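Outdoor table clearing (robotics)

Outdoor table clearing is a task in service robotics in which a machine removes litter, dishes and personal items from tables on terraces, patios and similar open areas, and in most definitions also wipes the surface. It is treated as a branch of general tidying, alongside indoor bussing, dish loading and floor pickup. As of the most recent field trials, no system performs the complete task without supervision at the speed of a human worker.

Scope

The task is normally divided into detection, sorting, grasping, disposal and wiping. Sorting means deciding whether an object is trash, property of the venue, or property of a guest. Wiping is often scored separately, and several research groups leave it out. Moving chairs back into place and closing umbrellas are considered related chores and are not part of the standard task.

Technical difficulties

Thin and soft objects account for most grasp failures. A crumpled wrapper has no stable shape, so a grasp planned from one view may close on air or on a fold that gives way. Flat pads and coasters present the opposite problem: they offer no side high enough for a two-finger gripper, and must be slid to an edge, tilted, or lifted with a fingernail-like tip. Ribbed or soft pads on the fingers increase friction but do not help if the finger cannot get under the object. 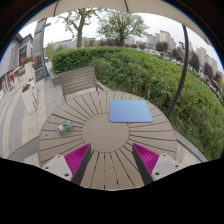

Slatted surfaces add a further complication. Gaps between boards catch the tips of rigid fingers during a sliding motion, and small debris falls into them. Depth sensors tend to return broken readings over the gaps, which early software often reported as separate objects. Round tables with boards laid in a radial pattern are harder to model than parallel boards, as the safe sliding direction changes with position on the table.

Wind and daylight are the remaining factors. Light trash can shift between the moment it is detected and the moment it is grasped. Umbrella poles limit the paths open to an arm, and the shade of the canopy changes during the day.

Field trials

The best documented trial is the Laleo program, run by the firm Zesurel on cafe terraces under the direction of Bevan Bolger. It recorded 2,188 pickup attempts. Cups and bottles were removed on the first try in more than 75 percent of cases. For wrappers and napkins the rate was 21 percent. Bolger's report attributed the difference mainly to finger shape - the arm itself was accurate enough for both groups.

A later effort, Gape, used hand-held grippers carried by people to record clearing motions, and trained a policy on 294 of the recordings. Performance on wrappers improved, but the policy did poorly on tables with surfaces absent from the recordings.

Status

Partial automation is in limited use. The Fikalwood cart carries bins and follows a worker from table to table, leaving the picking and wiping to the worker. Most published estimates place unsupervised clearing of cups and bottles well ahead of the full task. Sorting guest property from trash remains the least developed step, and operators generally require a person to confirm any disposal.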